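Nestach Bead and Bracelet Group
Minutes of the autumn stock meeting

Date: 10/24/25
Place: upstairs small room, Vorkgate
Chair and minutes: Kevser Taşdemir

1. Minutes of the September meeting

Agreed as a correct record, with one change. Under item 4 the price of the cord bracelets should have read as the old price, as the new one had not been voted on. Kevser has altered the file copy.

2. Matters arising

The craft shop Tiêu has confirmed that it will take our bracelets on sale or return through the winter. They want everything delivered in one go, with a list. They would like the beaded pieces and the cord pieces shown together on the same stand.

The lock on the upstairs cupboard has been replaced. Keys are held by the chair and at the front desk.

3. Sorting the bracelets

The bed in the small room is to be kept as the sorting surface, with the checked plastic sheet over it. Two members asked if a table could be used instead. The folding table is too narrow once a box and the lists are on it, and beads roll off. It was agreed to stay with the bed for now and look again in the new year.

It was noted that the sheet is shiny and creased, and that the pale beads are hard to see on it on a bright day. The yellow bracelet was given as the main case. A plain dark cloth was suggested. Kevser has one at home and will bring it.

The open white box is for pieces going to Tiêu. Anything on the sheet in front of it is still to be checked and should not be priced.

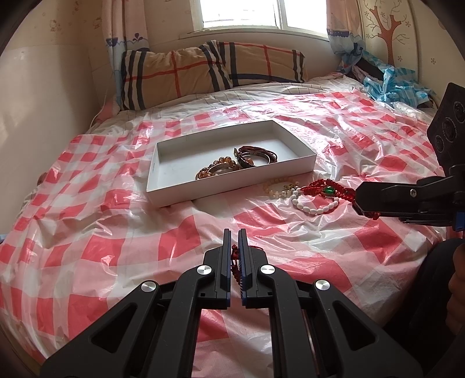

Sorting, small room. Amber-brown beads and brown cord bracelet in the box; yellow, white and red bracelets outside it.

Points raised on the pieces themselves:

The amber-brown beads are liked by everyone and should go at the front of the stand. There was some discussion over whether to call them amber on the label. Agreed to write "amber colour" until we know what they are.

The red braided cord with the green stone is to have its knot looked at before it goes out. Last year two cord bracelets came back from customers with knots undone, and the group paid for both.

The white oval beads can be sold as they are. The price stays the same.

4. Metal pieces

A longer item than expected. The question was whether bangles and cuffs should go to Tiêu with the rest or be held back for the Pranetti fair, where metal has sold better. The fair stall costs more this year and we need enough on the table to cover it.

It was proposed that the silver bangle with the patterned band and the thin gold-coloured one be boxed for the fair. The engraved dark silver cuff was also put forward, but one member thought it would suit the shop window. Left open until the next meeting. The cuff stays out of the box in the meantime, together with the thick black bracelet.
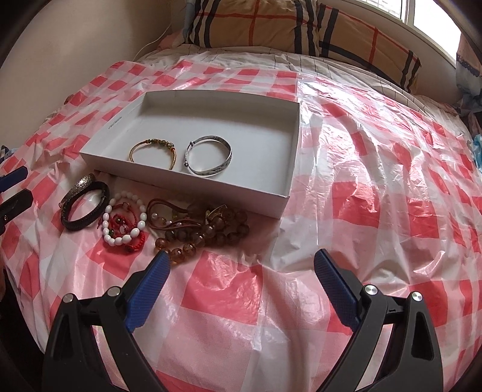 Item 4. The two pieces proposed for the fair, in the box, with the black bracelet and dark silver cuff in front.

Storing metal and beads in the same box was questioned on account of scratching. Agreed that metal pieces are to be wrapped in tissue for storage and transport, and unwrapped only for sorting.

5. Money

Balance brought forward: 2,611. The hire of the room is paid to the end of the year. It was agreed to set aside 1,000 for the fair stall and fittings. A request to spend more on a glass display case was turned down.

The order for paper tags is for 3,000, the smallest number the printer will do at the lower rate. One member felt this was too many. Carried on a show of hands.

6. Boxes and labels

The shallow white boxes work well. Low sides mean a piece can be lifted out without tipping the rest, though smaller bangles do get tucked inside the bead bracelets and are missed when listing. Each piece is to be laid flat by itself before it is written down. 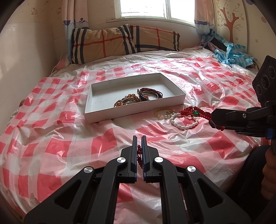 Bracelets grouped at the front wall of the box, a thin bangle inside the loop of amber-brown beads.

Labels are to give colour, type and price, in that order. The dark maroon cord bracelet is to be listed as "multi-strand" so that it is not mixed up with the braided ones. Handwriting to be in capitals, please.

7. Any other business

The window in the small room sticks and should not be forced.

Spare elastic is in the biscuit tin, bottom shelf.

Actions

Kevser: dark cloth, tissue paper, reply to Tiêu about the delivery list.
All: return any borrowed pliers before the next meeting.
Carried forward: decision on the engraved cuff; table for sorting.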